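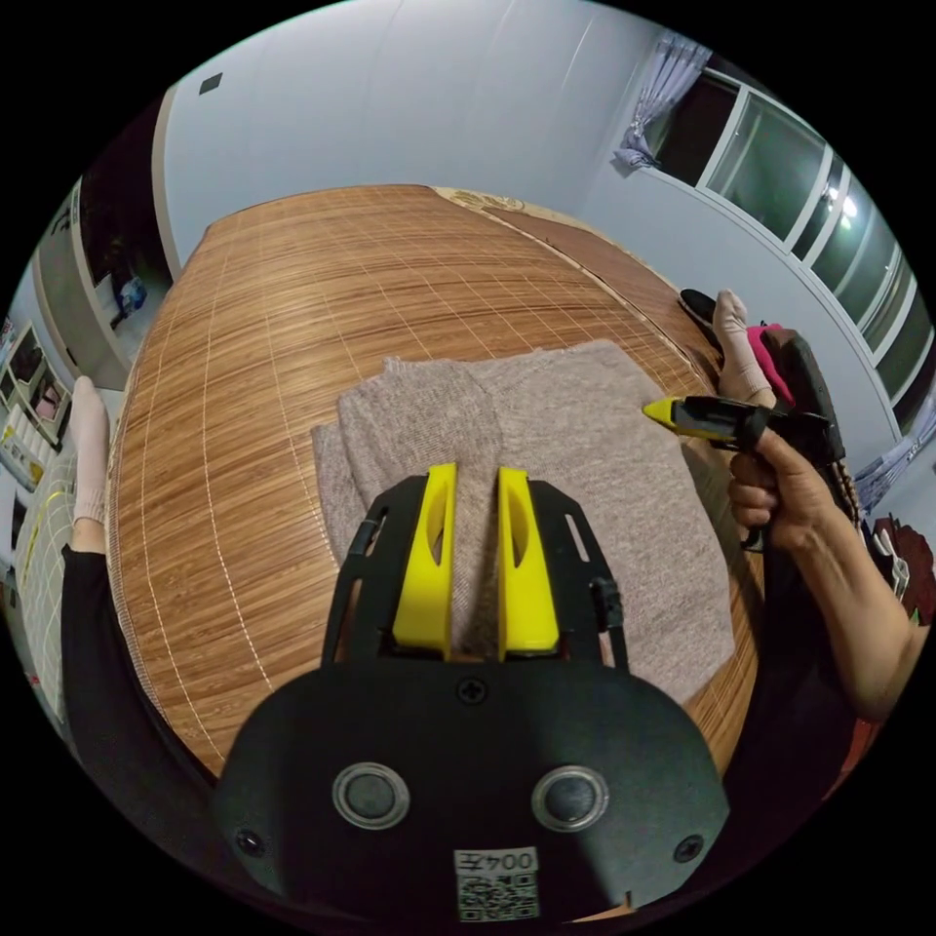
Sorin Sima reports that the Flodstead plots should be cut no later than the end of January, before the ground nests are occupied, and asks that the Dolan side be left standing.

January, 9:40 a.m. Stem bundles from 4 plots opened. Total stems examined: 2469, of which 251 held sealed cells. Cleltura bundles again poorest; some 3 percent occupied.

The request concerning Dolan is accepted. Seed for the border strip is to be ordered untreated from Fliterby, with written confirmation kept in this book. Cold room log still to be copied in.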